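The Winter Concert, and a Few Words About Reading Buddies

I meant to write this up the night of the concert, and then there were costumes to wash, and then the younger one came down with a cold, and here I am a good while later with a cup of tea and a quiet house. My apologies to everyone who asked me at pickup when it was going up. Some of you asked more than once!

For anyone new to reading this, my two go to Lougher Elementary, the low brick school at the bottom of the hill (people still call it Asley Road School, which was its name when my husband went there). It's a small place. The music room is also the lunchroom, and the stage folds out of the wall with a noise you can hear from the parking lot. I've been writing about our school life for a few years now, mostly so that the grandparents can keep up, though I gather a few other families look in too, and you're very welcome.

So, the concert. Ans Michiels has been teaching music at Lougher for longer than most of the parents have lived in town, and she had the fourth and fifth graders singing in two parts this year. My daughter came home in October humming the low part and would not stop humming it. She hummed it in the bath and in the car, and by Thanksgiving the whole family knew the low part and none of us had any idea how the tune went.

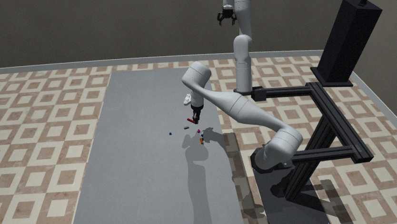 When we finally heard both halves together I got a bit teary, I'll admit it. It was a song about geese flying home, very plain, with just the piano under it. The kindergarten class came on after that with bells on their wrists and rang them through the whole of the next number, including the verse that was supposed to be without bells. Then came the recorder group, who were so much better than last spring that my mother leaned over and asked me if it was the same children.

Kwabena Quartey, our principal, kept his remarks short, for which the people standing at the back were grateful. He thanked the kitchen staff for giving up their space for four afternoons of rehearsal, and he thanked the families who had lent music stands. He also had some good news about the library, which I'll get to in a moment because it's the thing I really wanted to write about.

Ilham Ait Ali played the closing piece on the violin. Her sister Salma turned the pages for her, very solemn, in a velvet dress with a bow at the back. Ilham is in fifth grade and goes up to the middle school next fall, and I think a lot of us were doing the same arithmetic about our own children while she played. After the last note there was that little silence you get when people aren't sure it's over, and then the clapping started in the front row and went on and on.

Now, the library. Those of you who were around last May will remember the read-a-thon, when the kids went door to door collecting pledges and my son promised every neighbor on our street that he would finish a book a day. (He did not. He read the same one about sharks over and over and counted it each time.) The money has been spent at last, and we have 768 new books on the shelves. I went in to help put covers on them, and it took two mornings and more sticky plastic than I ever want to see again. There are picture books, plenty of graphic novels, and a very nice set on weather that I nearly took home myself.

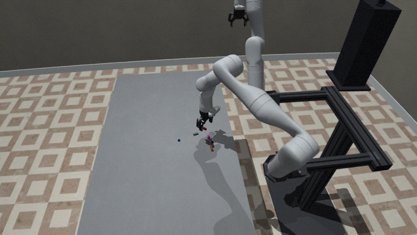
Along with the books comes Reading Buddies, which starts again in January after a year off. If you missed it the first time, a fifth grader is paired up with a first grader and they read together for 30 minutes in the library, once a week, right after lunch. Līga Kairys, who teaches first grade, is putting the pairs together herself. She likes to spend some time on it, matching a chatty one with a quiet one, or two who both love horses.

My daughter had a buddy back when she was in first grade, a tall boy who did all the voices, and she talked about him at dinner for months. Now it's her turn to be the big one. She has been practicing voices on her brother at bedtime. Her bear is good. Her grandmother sounds a lot like her bear, but she's working on it.

They do need grown-ups as well. A couple of adults sit in each week to help with hard words and to hunt for lost bookmarks, and you don't need any special training for it, only the usual visitor form from the office. I did it the last time around and looked forward to it all week – it's a lovely half hour, and you get to hear so many stories in bits and pieces that you end up going back to find out how they finish.

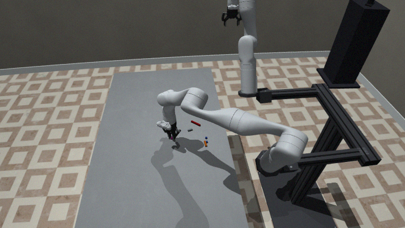 Can a child join Reading Buddies if they're in second, third or fourth grade?

For now it's only first and fifth, but Mrs. Kairys is keeping a list for the other grades, and she'd like to open it up in the spring if enough adults come forward. Send a note in with your child and she'll add the name.

A few odds and ends before I go. We had over 40 pies at the bake table, and the plates that haven't been claimed are stacked on the counter outside the office. One is blue with a chip in the rim, and there's a glass one with a lid that looks far too good to leave behind. The lost and found is also bursting, mostly single mittens. And if your child came home with a wrist bell, Ms. Michiels would like it back, please, before the spring show.

I have a recording of the geese song on my phone, with my mother whispering over the second verse. I'll send it to anyone who'd like it. Just leave a comment or catch me at the gate.

Posted 2019-12-18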